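Hot Water and Hotel Sheets: Laundry in Small Guesthouses
Final report, Environmental Studies project, Aston campus

Introduction

Most of what has been written on hotel laundry deals with large hotels that send their sheets out to a commercial plant. Our group wanted to know what happens in places with only a few rooms, where the washing is done on site in ordinary machines. We worked with two guesthouses, one in Paewai and one in Munby. Both wash all their own bed linen and towels. The main question was how much water is saved when sheets are changed on request instead of every day. 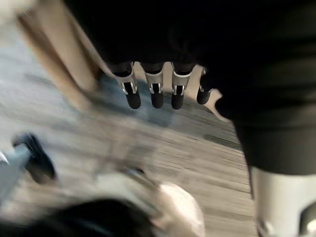 Figure 1. Robotic hand, fingers pointing down.

Method

Each guesthouse kept a paper log next to the washing machine during April. Staff wrote down the date, the program used and what went in: sheets, towels or mixed. Water was read from a meter on the supply pipe at the start and end of each week. In Munby the meter also served an outside tap, and we asked the staff to leave that tap alone. They mostly did. On one day it was used to rinse a doormat, and that day has been taken out.

For the first half of the month both places changed the sheets every day. For the second half they changed them between guests and whenever a guest asked. Towels were handled the same way the whole time, and cleaning rags were logged separately

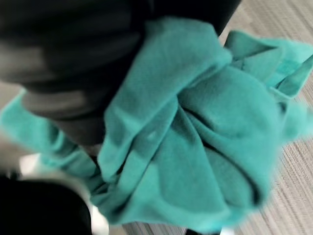
because they are washed hot and on a longer program, which would have pushed the weekly totals up. We had not planned for this at first. The Paewai log for the first few days has rags and towels written together, so those entries were split by hand using the program number.

We also gave a short questionnaire to guests and asked them to leave it at the desk. Some 200 forms were printed, far more than we needed. The forms asked how long the guest was staying and whether a daily change of sheets mattered to them. There was room for comments, and most of the comments were about breakfast.

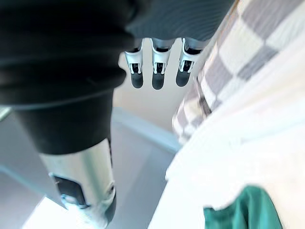 Results

In Paewai the laundry used 3,173 liters in the first half of the month. The second half came out 498 liters lower. Munby also went down, but the change was small. Most guests there stay a single night, so the bed has to be stripped in the morning under either rule.

Guests who stayed longer rarely asked for fresh sheets. Several wrote that they would not have noticed. The staff in Paewai said the bigger difference for them was drying time — the line in the yard holds only a few duvet covers, and on rainy days everything goes over the stair rail.

We sent a draft of these results to both guesthouses and asked for corrections.
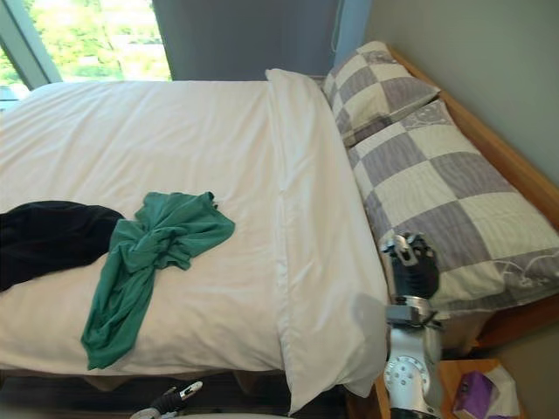 Jarrah Faulkner replied that the draft was fair but left out ironing, and that in Paewai the pillowcases take more staff time than the washing does. The reply also said that half a month is too short, and that a wet spring and a dry summer should be compared before anyone changes the house rules.

We agree with the second point. On ironing we have no data, although a plug-in energy meter would have been easy to add. The next group should ask for one early, as the Batberg lab lends them out and the waiting list is long. The log sheets and the blank questionnaire are in the course folder.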